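„Der Schrank ist der Maßstab, nicht der Roboter“

Gespräch mit der Leitung der Arbeitsgruppe Bedienregeln am Prüfzentrum Skorevthorpe

Wer einen Roboter an einen Schaltschrank lässt, braucht Regeln, die vor dem ersten Tastendruck feststehen. Am Prüfzentrum Skorevthorpe ist im November die zweite Fassung der Hausrichtlinie Stullgate in Kraft getreten. Sie legt fest, unter welchen Bedingungen automatisierte Systeme Schalter, Taster und Anzeigen an elektrischen Anlagen bedienen oder ablesen dürfen. Die Leitung der zuständigen Arbeitsgruppe hat uns die wesentlichen Änderungen erläutert.

Die erste Fassung sei aus der Perspektive der Maschine geschrieben gewesen, heißt es zu Beginn des Gesprächs. Geregelt waren Geschwindigkeiten, Kräfte und Schutzabstände. „Über das, was am Schrank selbst zu beachten ist, stand dort ein einziger Absatz. Das haben wir umgekehrt. Die Richtlinie umfasst jetzt 37 Anforderungen, und die Mehrzahl betrifft die Bedienoberfläche.“

Am Anfang jeder Freigabe steht die Bestandsaufnahme. Sämtliche Bedien- und Meldeelemente werden in einem Verzeichnis erfasst, getrennt nach Türen und mit der Angabe, ob das System sie nur ablesen oder auch betätigen darf. Leuchtmelder und Drucktaster seien auf vielen Fronten in Form und Farbe kaum zu unterscheiden, gibt die Leitung zu bedenken. „Ein grüner Taster und ein grüner Melder können übereinander sitzen. Ein Mensch fragt im Zweifel nach. Das System muss in diesem Fall stehen bleiben, und zwar ohne Ausnahme.“

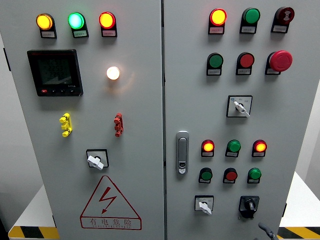 Lesen vor Betätigen

Der Grundsatz, der dem zweiten Abschnitt der Richtlinie den Namen gibt, verlangt vor jeder Schalthandlung eine vollständige Erfassung des Meldezustands. Das System hält fest, welche Leuchtmelder an sind und in welcher Stellung sich die Wahlschalter befinden. Erst wenn dieser Befund mit dem erwarteten Ausgangszustand übereinstimmt, wird die Handlung freigegeben.

Die Beschriftung genügt dabei als alleinige Grundlage nicht. „Die Schilder unter den Geräten sind klein, und sie sind nicht überall in derselben Sprache gedruckt“, erläutert die Leitung. „Wir verlangen deshalb zwei voneinander unabhängige Merkmale, in der Regel die Lage im Verzeichnis und die Bauform.“ Die Farbe dürfe ergänzend herangezogen werden. Eine leuchtende Linse könne je nach Belichtung orange oder rot wiedergegeben werden, und eine Entscheidung, die allein daran hänge, sei nicht zulässig.

Eine eigene Anforderung gilt den Not-Halt-Tastern. Um jeden roten Pilztaster ist eine Sperrzone von 40 Millimetern einzurichten, in die der Greifer bei keiner Bewegung eintreten darf. Wo benachbarte Taster innerhalb dieser Zone liegen, bleiben sie der Bedienung durch Personen vorbehalten. Der Not-Halt selbst müsse für das anwesende Personal jederzeit frei erreichbar sein – auch dann, wenn der Arm vor der Front steht.

Warnzeichen werden wie Bedienelemente in das Verzeichnis aufgenommen. „Ein Dreieck mit Blitz ist für uns eine Angabe, die das System kennen muss. Es darf daraus schließen, dass Spannung anliegen kann. Aus dem Fehlen des Zeichens darf es überhaupt nichts schließen.“ Frontseitige Steckverbinder sind in der vorliegenden Fassung grundsätzlich gesperrt. Am Partnerstandort Vallejo wird derzeit geprüft, ob sich das für spannungsfrei geschaltete Übungsanlagen lockern lässt. Ein Ergebnis wollte die Leitung nicht vorwegnehmen.

Auch Leitungen vor der Schrankfront werden ausdrücklich behandelt. Hängt ein Kabel in den Arbeitsbereich, ist es vor Beginn zu sichern oder als Hindernis einzutragen. Für Kanten und Ablagen im Umfeld schreibt die Richtlinie eine gelb-schwarze Markierung vor.
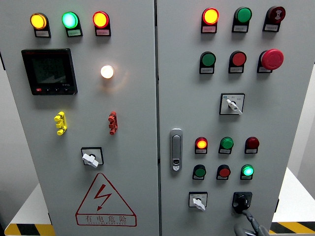
Nachweis und Freigabe

Für die Zulassung eines Ablaufs sind 200 fehlerfreie Durchgänge an einer Übungsanlage nachzuweisen. Wird ein falsches Element berührt, beginnt die Zählung von vorn, auch wenn die Berührung folgenlos geblieben ist. Diese Regel sei in der Abstimmung mit dem Standort Trotgate am längsten umstritten gewesen. „Dort hätte man folgenlose Berührungen gern gesondert bewertet. Wir haben das abgelehnt. Ob eine Berührung Folgen hat, hängt vom Zustand der Anlage ab, und den kann man dem System nicht gutschreiben.“

Die Abstimmung dauerte nach Angaben der Leitung fast 2 Jahre. Offen geblieben ist der Umgang mit Drehschaltern, deren Hebel zwischen zwei Rastungen steht. Bis zu einer Klärung gilt eine solche Stellung als unbekannt, und der Ablauf ist abzubrechen. Die Protokolle abgebrochener Durchgänge sind vollständig aufzubewahren und der Arbeitsgruppe auf Anforderung vorzulegen.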